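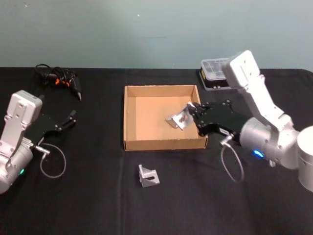
Last winter's course was the first place where I was not afraid to make mistakes, Kelly Goodall told us, and she now reads her letters from the bank alone.

2 min read

Cenddale Evening Classes is looking for a part-time English tutor, starting in December. 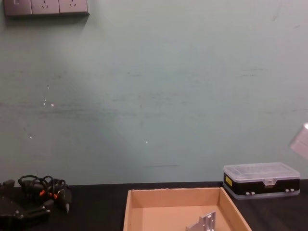 You will teach eight adults for 30 weeks – mostly beginners, some shy. A certificate is welcome but not necessary.
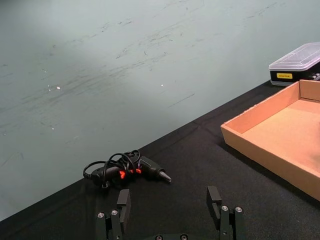
Please send one page about yourself to Joanne Naylor. We answer every letter.

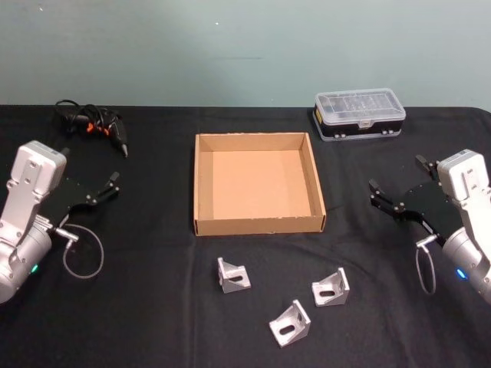 Black cloth on the table, pale wall behind.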